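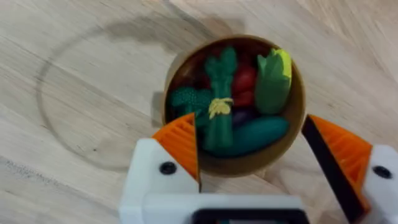 Saltness Supper Club is looking for people who love to cook for other people! We're a neighborhood kitchen on the ground floor of the old Gagnon building, and this winter we're starting a soup night that runs all through December. We need home cooks, servers and dishwashers, and you don't have to have worked in a restaurant to do any of it. Our tables are plain pale wood and they get used hard (there's a big faint ring on one of them, the kind a round container leaves, and we've stopped trying to scrub it out), so please don't worry about being neat or fancy. Come as you are and bring an appetite.

What you'd be doing

Cooks work in teams of 3 and pick their own soup. Last winter we had split pea, a peanut and sweet potato one that people still ask for, and a beet soup that turned the dish towels pink for a month. You'll get a grocery budget of $65 a night, plus whatever is in the pantry, and the pantry is good! Onions, dried beans, rice, more canned tomatoes than we have shelves for.

Servers set up the room, ladle, refill the bread and chat. Some of our guests come mainly for the chatting, so if you're a talker, this is your spot.

Dishwashers get the radio. That's a firm house rule.

The practical stuff

Shifts run from 4 to 8 in the evening, and we'd love it if you could take at least two over the month. Dinner is included, and leftovers go home with whoever wants them. Cooks need a food handler card; if you don't have one, we'll pay for the online class. You should be OK with stairs, as the walk-in cooler is in the basement. Teens are welcome with an adult on the same shift.

We served 600 bowls last December and we're hoping for 1000 this time, so there really is room for everybody.

How to sign up

Fill out the card at the front counter or at Palov Books across the street by 18 November 2018. Tell us which job you'd like, which evenings you can't do, and your favorite soup. We read every one of those, and a few end up on the menu.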